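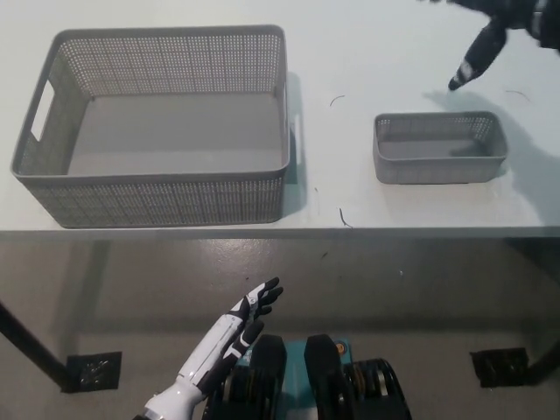 How long does the Nutari evening course take?
The course runs for 12 weeks of taught sessions, followed by a three-week project period. Sessions start at 6:30 p.m. and end at 9 p.m. Lessons are recorded and stay on the course site until the final assessment has been graded.

What is taught?
The first half covers HTML, CSS, JavaScript and version control with Git. The second half covers server-side programming in Python, relational databases and automated testing. Mobile development is not part of the syllabus.

Do I need previous programming experience?
No. Applicants complete an aptitude test with 100 multiple-choice items on logic, number patterns and reading comprehension. No code is written during the test. It may be retaken once per intake.

What equipment is required?
A laptop with at least 8 GB of memory and a current version of Windows, macOS or Linux. Tablets and Chromebooks are not supported, as the database tools do not install on them. Loan laptops are available at the Kollmont site only and must be requested on the application form.

What does it cost?
The fee is $289, payable at enrollment. It includes the final assessment and one resit. People receiving unemployment benefits can apply for a waiver through Wement, the placement agency that works with the course. A waiver application must be approved before enrollment; fees already paid are not refunded under this scheme.

Can I transfer to a later intake?
Transfers are accepted up to the end of week 3. Work submitted before the transfer does not carry over. The next intake after the current one opens in August.

How is the course assessed?
Each student submits a working web application, its source repository and a short written report. The application must pass the supplied test suite. Group submissions are not accepted.

Is a job guaranteed?
No. Graduates may register with Wement and are put forward for junior openings at participating employers, including Saraç. Employers run their own interviews and technical tests.

Who handles admissions questions?
Delali Sulemana, admissions coordinator. Use the contact form and include your application number if you have one. Questions about fee waivers go to Wement directly.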